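We use cookies to keep you signed in and to count readers. By continuing you accept this. Manage preferences

The Long Education of a Pair of Fingers

Teaching a robot to tidy a table takes patience, a steady wrist and a great deal of toothpaste

11 May 2021

14 comments | 231 shares

The first thing I learned at Brotetti is that I pick things up badly. I had gone fifty-one years without a complaint. I can lift a mug, I can find my keys in a coat, and on a good day I can open a bag of chips without involving the couch. Then Trí Tăng sat me down in front of a robot arm, put its remote control in my hands and asked me to move a box from one side of a table to the other.

I knocked it over. I picked it up by a corner and watched it swing. I pushed it, with what I hoped looked like intention, most of the way to the edge.

"Good," said Tăng, and deleted it.

Brotetti occupies the upper floor of a former zipper warehouse, above a business that repairs accordions. The company makes software for robots that pack, sort and put away small goods, and the software learns by example, so somebody has to supply the examples. A person steers the arm through a task. The arm's movements are recorded along with whatever its wrist camera sees. The person puts everything back, a little differently, and does it again. Later a computer chews through the pile and tries to produce something that behaves like the person did, minus the sighing.

The word for one of these run-throughs is a demonstration, which makes it sound as though there might be placards. A task needs 700 of them before Tăng will let anyone train on it. He has done tasks where that was plenty and one, involving a drawstring bag, where it was a sort of insult.

He is the lead demonstrator, a title he chose himself over the one in his contract, which was Data Associate II. Before this he spent several years as a piano tuner. He doesn't think the two jobs are far apart. "You do a small thing, you listen, you do the small thing again," he told me. "The customer comes in and asks if it's finished, and you say no."

The arm he teaches on is called Lục. There are two others in the room, with serial numbers, and people speak of them the way you'd speak of a rental car. Lục has a black two-fingered gripper, a camera near the wrist and a habit of drifting very slightly left that everybody has agreed to stop bringing up.

How you steer an arm is a matter of strong feeling. The old way, which Brotetti still uses for slow jobs, is to take hold of the thing and drag it. You put the motors in a limp mode, grab the forearm and walk it through the motion as if teaching a reluctant uncle to waltz. It's intuitive and it's tiring, and your own hands tend to wander into the video. A robot that learns from video full of hands may come to expect hands.

The newer way is remote. Brotetti uses a controller called the Trorkano, which looks like the offspring of a pair of kitchen tongs and a desk lamp. Tilt it and the gripper tilts. Squeeze it and the fingers close. You sit with your back to the arm and watch only what the wrist camera shows on a monitor, and this last part is where I came undone. I kept turning around to look. Tăng kept turning me back.

The reasoning is fair. The robot will have nothing to go on except that camera, so a demonstrator who peeks is cheating on its behalf. If I reach confidently for a carton that has slid out of view, the recording shows a gripper acting on information it doesn't have. Do that often enough and you've trained a machine to have hunches.

So you live in the wrist view, and the wrist view is a strange place to live. Everything is large and close. The fingers loom up from the bottom corners like the knees of somebody sitting in a bathtub. Groceries take on the scale of buildings. For most of an afternoon my whole world was a white tabletop, a brown box with a black label, a blue and white carton of Darlie toothpaste and part of a red can.

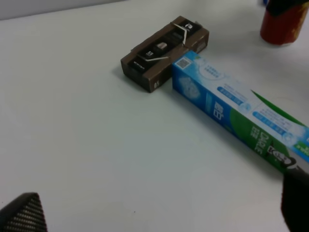

What the toothpaste is for

There is a shelf at the back of the room that holds what the staff call the pantry. None of it is for eating, though there are signs that this has been tested. The rule is that the goods should be ordinary, the kind of thing that comes out of a shopping bag, and that they should disagree with one another. Short boxes, long cartons, cans, pouches, and a family of small jars with lids that come off at the worst moment.

Long cartons are an early lesson and a humbling one. Held in the middle, a carton behaves. Held near one end, it wants to pivot, and the far end sweeps along the table collecting whatever is there. A person corrects for this without noticing. At the Trorkano you notice. You find yourself thinking hard about the middle of a toothpaste box, with the kind of attention you once planned to give to Proust.

Then there is the question of angle. Two fingers can close on a box across its narrow side or its wide side, and only one of those is going to end well. If the box sits on the diagonal, the wrist has to turn to match. A beginner turns the wrist late, after arriving, in a series of apologetic little jerks. Tăng turns it on the way down. By the time his fingers reach the table they're already lined up, and the whole thing has the dull inevitability of a good parking job.

"It learns your nerves too," he said, watching me jerk. "If you hesitate over the can, it hesitates over the can. It has no idea why. It thinks that's how cans are done."

This is the part of the trade I found hardest to shake. A former colleague of his had a way of lifting each object, pausing, and setting it down with a tiny tap, like a man finishing a sentence. He has since moved on to a job in boats. The tap remains. Two of the models in use downstairs in the test cell still do it, and a client once asked whether it was a feature.

Speed is the other vice. A demonstrator paid by the run would race, so Brotetti pays by the hour and caps a session at 5 tasks, after which you're made to go and look out of a window. The window faces the accordion people's loading door. I was there long enough to form opinions about bellows.

Mess, on purpose

I had assumed the goal was perfection. You'd show the robot the ideal grasp, over and over, and it would copy the ideal grasp. Tăng was polite about this. A robot raised only on perfect grasps, he said, is fine right up to the first imperfect one, and then it's like a child from a very strict household arriving at college.

So a share of the runs are deliberately poor. You come in crooked and recover. You let the carton slip and go after it. You nudge the brown box, back off, think better of it and try the other side. These recoveries are worth more than the clean runs, and they're harder to do well, in the way that falling convincingly is harder than standing. Tăng has a gift for it. His fumbles have a shape to them.

Mine were sincere, and it turns out sincerity isn't a selection criterion. Of my first 8 attempts that afternoon he kept 2. One was the only time I got the box cleanly across. In the other I missed it altogether, hovered, lowered the wrist, turned it and got the thing on the second try, breathing through my mouth. He played that one back with real interest. I've had book reviews that pleased me less.

The money behind all this comes mostly from Zoner, a mail-order household goods firm that would like returned items unpacked and put in the right bins by something that doesn't need a lunch room. Zoner's people visit now and then and want to know when. They're shown a chart with a line on it. The line goes up, then along, then up a bit. Tăng stays at his station during these visits and moves toothpaste.

I asked him whether it bothered him, teaching a machine a job that someone presently has. He took long enough to answer that I thought he'd gone back to work. He said his mother had sorted returns, in a different town, for a different company, and that her wrists were ruined by forty. He said he didn't know if that was an answer. He said he'd rather the robot learned from somebody who knew what wrists were for, and then he asked me to pass him a can.

Late in the day they let me watch a trained model run with nobody at the controls. The Trorkano lay on the desk. Lục came down over the table, slowly, drifting very slightly left, and turned its wrist on the way. It took hold of a carton near the middle, lifted it over to the bin and let go. Then it went back for a box, missed, hovered, and had another look.

"That's not you," Tăng said, before I could ask. "You're not in this one yet."

Get one long read a week in your inbox. Enter your email to subscribe. Unsubscribe at any time.

14 comments | Share this story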